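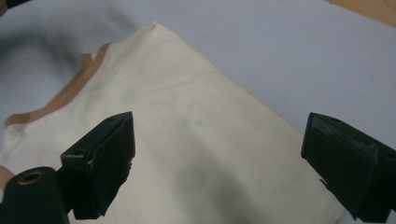 Cream one with the tan trim, on the table

Stains and folding a cream top
Laundry & Linens > Stains

flevholm78
Cream top, tan trim along one edge. It has faint bluish-grey smudges near the middle. I washed it at 86 with regular detergent and they are still there. Dryer has not been used. Second problem is the trim. It goes wavy whenever I fold the thing, and I get a crease where I pick it up. Any fix for either?

tradska
Bluish grey sounds like dye from something dark in the same load. Oxygen bleach, warm water, soak 6 hours, wash again by itself. Check the care tag first for the trim.

oat_and_linen
I would not start with a soak. Tan trim can bleed into cream if it sits that long. Dab dish soap on the marks, leave it 10 minutes, rinse from the back. If it's fabric softener residue that will take it off.

tradska
Softener marks look greasy to me, not blue. I've soaked trimmed shirts plenty of times with no bleeding.

oat_and_linen
Mine bled. Two-tone shirt, 4 hours in the tub. Test the trim with a wet white cloth and then decide.

clirdale_k
For the folding: lay it face down and smooth the trim flat with your hand before you fold anything. Sides in, then bottom up. Move it with a palm underneath. If you lift it by one point you get a pinch there every time.

hayat_m
Or hang it. Not everything has to go in a drawer.

clirdale_k
Some tops grow on a hanger. I fold all of mine.

flevholm78
Trim passed the cloth test, no color came off. Tried the dish soap and the marks are lighter but I can still find them. Going to do the soak tonight. I do use softener, so it could be that.

tradska
Skip the softener on the next wash either way. And air dry until the marks are gone, heat can set them.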